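Ata da reunião da direção artística do Coro e Orquestra Dokanura

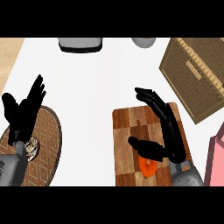
Base redonda entrançada, em tom castanho-avermelhado, sobre um tampo branco.

27 de dezembro de 2021
Por Javiera Saavedra

Presentes: Séverine Cordier (direção artística, presidiu), Wenceslao Leiva (maestro do coro), Mirta Riquelme (produção), Javiera Saavedra (secretária da reunião). Zhenhua Xue, pianista acompanhador, participou por telefone a partir do ponto 2.

1. Ata anterior
Aprovada com uma correção: no ponto relativo às partituras, onde se lia "compra" deve ler-se "aluguer". Wenceslao Leiva pediu que a versão corrigida fosse enviada também aos chefes de naipe.

2. Concerto de abril
O programa fica fechado com a primeira parte a cappella e a segunda com orquestra. Séverine Cordier propôs manter a cantata de Navarrete no fim, tal como estava no plano de outubro. Wenceslao Leiva preferia abrir a segunda parte com ela, por causa do cansaço dos sopranos, que têm a passagem mais aguda nos últimos compassos. Depois de discussão, decidiu-se deixá-la no fim e retirar um dos motetes da primeira parte. Leiva indica qual até ao próximo ensaio geral.

Zhenhua Xue informou que a redução para piano tem erros no terceiro andamento: faltam acidentes na mão esquerda e há uma ligadura mal colocada na entrada dos contraltos. Já corrigiu o seu exemplar. Vai digitalizar as páginas e enviá-las à Mirta, que as distribui.

O coro terá 40 cantores em palco. Os que faltarem a mais de 3 ensaios sem aviso não cantam no concerto. A regra já existia e não foi aplicada na temporada passada. Séverine Cordier pediu que desta vez fosse cumprida.

3. Solistas
A mezzo-soprano convidada confirmou por escrito. O barítono ainda não respondeu quanto ao segundo ensaio com orquestra, que coincide com uma récita sua noutra cidade. Mirta Riquelme volta a contactar a agência, a Pandix. Se não houver resposta até meados de janeiro, Wenceslao Leiva ouve dois cantores do próprio coro para o papel. Ficou registado que o cachê acordado não sofre alteração.

4. Sala
O auditório Zinero tem 648 lugares. A última fila do balcão não será posta à venda, por falta de visibilidade para o lado direito do palco. A sala só permite montagem na véspera depois das 18 horas, pelo que o ensaio de colocação passa para a manhã do concerto. O piano será afinado antes desse ensaio e revisto ao intervalo.

Mirta Riquelme perguntou se os estrados são os da sala ou os nossos. São os da sala, mas falta um degrau na fila de trás. O técnico do auditório ficou de confirmar se há substituição.

5. Contas
O saldo da rubrica de aluguer de partituras é de 2.169 euros. Chega para o material de abril, incluindo os portes de devolução. Não chega para a gravação de que se falou em setembro, e o assunto fica suspenso até haver novo orçamento. Séverine Cordier não concorda com o adiamento e pediu que isso constasse da ata.

6. Outros assuntos
O texto do programa de sala tem de estar pronto para tradução no fim de janeiro. Javiera Saavedra recolhe as biografias, com um máximo de quinze linhas cada. Várias das que foram recebidas estão desatualizadas, e a do maestro menciona ainda a orquestra anterior.

Zhenhua Xue pediu uma estante com luz para os ensaios na sala pequena. Aprovado.

A reunião terminou às 20h40. A próxima será marcada por correio eletrónico, depois da resposta da agência.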